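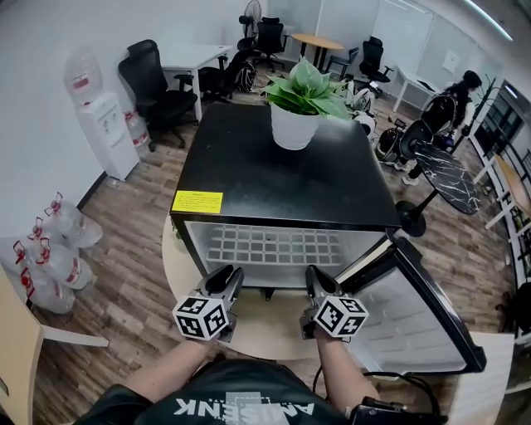
Media tarde, todavía en la oficina. Sigo sin creerme del todo lo de la nevera pequeña. Llevamos desde febrero hablando de tener algo donde guardar la comida sin bajar a la cocina de la planta dos, y ahora que el asunto parece resuelto me encuentro buscándole pegas. La primera es el sitio. Una mesa redonda y clara está muy bien para tomar un café, pero con la nevera encima y la puerta abierta ya no queda mucho donde apoyar un plato. Y encima de la nevera, cómo no, la maceta blanca con la planta de hojas en forma de corazón, justo en el centro, al lado de una etiqueta amarilla de advertencia que nadie va a leer. Yo tampoco la he leído, lo confieso. Me da que alguna línea dirá algo sobre poner cosas encima.

Dentro hay una rejilla blanca y poco más que decir. En el folleto de Gesadholm prometían «espacio para todo el equipo». Depende del equipo, supongo. Si cada uno trae una fiambrera de las grandes, a mediodía estaremos jugando a encajar piezas, y los yogures acabarán en el fondo hasta que alguien los encuentre en verano. Propuse poner nombres en las tapas y me miraron como si hubiera propuesto fichar para ir al baño.

Luego está el dinero. Pusimos unos 600 entre todos, contando el transporte desde Ikby, y sigo pensando que con eso se come fuera bastantes veces. Me dicen que se amortiza. También se iba a amortizar la cafetera de la sede de Fernham, y acabó en un armario con el manual dentro.

Lo del agua es otra historia. Junto a la pared tenemos el dispensador con su garrafa puesta boca abajo, otra garrafa en el suelo y cuatro botellas con asa tumbadas en el rincón. Yo habría empezado por ordenar eso. Un estante bajo, cualquier cosa, y dejamos de esquivar plástico cada vez que vamos a llenar un vaso. Lo dije en la reunión de Yurt – así llamamos al proyecto de mejorar la sala, no fue idea mía – y quedó apuntado como «pendiente de valorar». Ya sé lo que significa eso aquí.

La planta me preocupa más de lo que quiero admitir. Quien la riegue tendrá que levantarla primero, porque el agua se sale por donde quiere y debajo hay un aparato enchufable. He pedido un plato para la maceta. Me han contestado que sí, que claro, que esta semana.

Mañana traeré lentejas. En la fiambrera pequeña, por si acaso, y con mi nombre en la tapa.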